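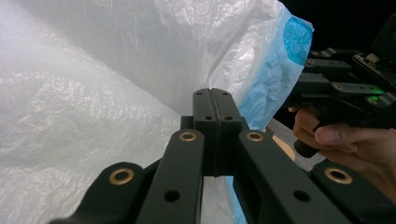 Hand grippers on the plastic sheet, for sections 2 and 3 of the checklist.

HAND GRIPPER CHECK SHEET – SHARED WORKSHOP, GURLOW
Inspection carried out by Ankit Chaturvedi, July 24, 2022
Items checked: both hand grippers, the Histent control boards, the bench supply and the bench itself
Result: fit for use, with two jobs outstanding (see 2.4 and 4.3)

Hello all. As before, I have put a mark against each line and then a comment wherever I had something to say, and I'm afraid I usually do. If you only have a minute before you start, please read sections 1 and 4 and leave the rest for a cup of tea.

1. BEFORE YOU PICK ONE UP

1.1 Battery unplugged while handling the linkages – OK
Please keep to this even for a quick wipe down. The springs we fitted in May are a good deal stronger than the old ones, and the jaws will close on a finger quite happily.

1.2 Sleeves rolled, lanyards off, long hair tied back – OK
The gaps between the arms open and shut like scissors, and they do it close to your wrist.

1.3 Bench clear of drinks – OK on the day
Thank you to whoever moved the kettle to the far shelf. It was a lovely surprise and I hope it stays there.

2. LINKAGES AND PIVOTS

2.1 Brass bushings seated and not turning in their bosses – OK on both
I went over every pivot with a thumbnail first and then with the little torch from the drawer. The printed bosses are holding up far better than I feared when we changed to the dark green filament. If you find a bushing standing proud, please don't tap it back in with a hammer! Warm it gently with the iron, press it home with the flat of the vice, and give it a good ten minutes before you touch it again.

2.2 Arms free of cracks, checked around the holes – OK
Flex each bar lightly and look at it against the window. The matt finish hides hairlines, so a raking light is much kinder to your eyes than the strip light overhead.

2.3 Left and right arms moving together – OK
Squeeze slowly and watch the two fingertip pads meet. They ought to come together along their whole length, leaving just the narrow line down the middle. A pair that touches at the top first has usually got a washer missing at the bottom.

2.4 Side play at the outer links – ATTENTION, gripper B
There is a small knock on the right-hand side when you rock it. It isn't dangerous and I was happy to leave it in service, but the pivot wants a thin shim. I have asked Tripathi for a bag of them, and if they turn up while I'm away they can go straight in the tray marked B.

2.5 Fixings tight – OK
Snug and no more, please. The arms should fall under their own weight when the spring is off.

3. FINGERTIP PADS AND GRIP

3.1 Pads clean and undamaged – OK
Soapy water and a soft cloth does the job. Somebody had used the parts cleaner on the old set and it left them rather tacky, so let us spare this set the same treatment.

3.2 Pad screw holes clear – OK
Swarf loves to sit in these. A wooden cocktail stick is perfect and there is a pot of them by the sink.

3.3 Trial on thin sheet – OK
For anyone new to the sheet, crinkly plastic is the best test I know for a pair of jaws. It slides, it folds, and it shows up a rough edge very quickly. Work with one gripper low down on a fold and the other higher up, and keep the second pair of jaws pointing at the sheet and away from your neighbour. Check the pads for nicks when you finish.

3.4 Cycle log filled in – OK, gripper A at 596, gripper B not yet zeroed after the rebuild
The pads are due a proper look at 1,000 closures and a change at 2,000, whatever they look like by then. I know the tally sheet is a bore. A stroke for every closure is all we need, and a row of strokes in pencil is every bit as good as the spreadsheet – better, if you ask me.

4. ELECTRICS

4.1 Green light on when powered – OK
If it stays dark, try the other lead before you take anything apart. I have lost a whole evening to that lead.

4.2 Boards firmly mounted, nothing loose on top – OK
The boards sit out in the open on the upper part of the gripper, so please put the thing down on its side and never on its back. A cover is on my list. I have drawn one and disliked it, and I would be very glad if somebody with a better eye had a go.

4.3 Cable clear of the moving links – ATTENTION, gripper A
The cable tie nearest the handle had worked loose and I have replaced it for now. It needs a proper clip. The Zakthorpe ones are a nice fit but we are down to the last couple, so take a measurement before you cut one to size.

4.4 Bench supply fuse and plug – OK
Plug opened, wires tight, right fuse fitted.

5. HANDLES AND COMFORT

5.1 Handle smooth, no sharp seams – OK
I ran a bit of fine paper down the join on B, which had been rubbing.

5.2 Thumb able to rest along the top without reaching the links – OK for my hands
People with longer thumbs, do please try this with the power off and write down how you get on.

5.3 Breaks taken – up to you, but I would say every quarter of an hour
It is easy to clench without noticing, particularly when the sheet is being awkward.

6. PUTTING AWAY

6.1 Battery out and in the metal tin – OK
6.2 Jaws left closed – OK
6.3 Plastic sheet folded and off the floor – NOT DONE when I arrived, done since
It is as slippery as ice underfoot. Fold it loosely and pop it in the crate under the window.

Comments from anyone else can go underneath in the usual way, with your initials, and I'll copy them on to the next sheet.

Signed: A. Chaturvedi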